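The Last Bus to Bloxham

Twenty past five and the bus hadn't come. Pornthip checked the board again. Bloxham, delayed. Then just Bloxham, no time at all, as if the place had been called off.

February. Wet shoes. A letter in her bag she'd read 16 times and still couldn't say out loud.

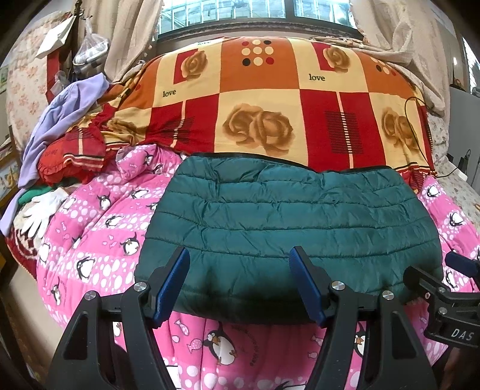
Her mother would be at the window by now. Kettle on, radio on, pretending not to wait. She'd want to know about the job first, then the flat, then Derek. Always in that order – Derek last, like a bill.

Derek Dunmore had said 2 years. Two years in Plirnia, then home, then the house. He'd said it on the phone with somebody laughing behind him. She hadnt asked who.

A lorry went by and threw the whole gutter at the shelter. She stepped back too late. Swore. An old man on the bench moved his shopping over so she could sit.

"Going far?" he said.

"Only Bloxham."

"Far enough tonight."

She got the letter out. Put it back. Got it out agian and held it over the bin, the paper going soft at the corners.
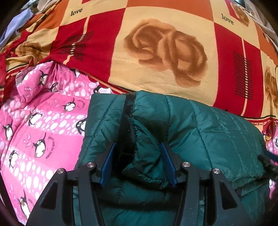
Keep it, the old man told her, you'll only want to know later what it said, and then you'd have to ask him.

Lights at the top of the hill. Number 12. She folded the letter small and felt for her change.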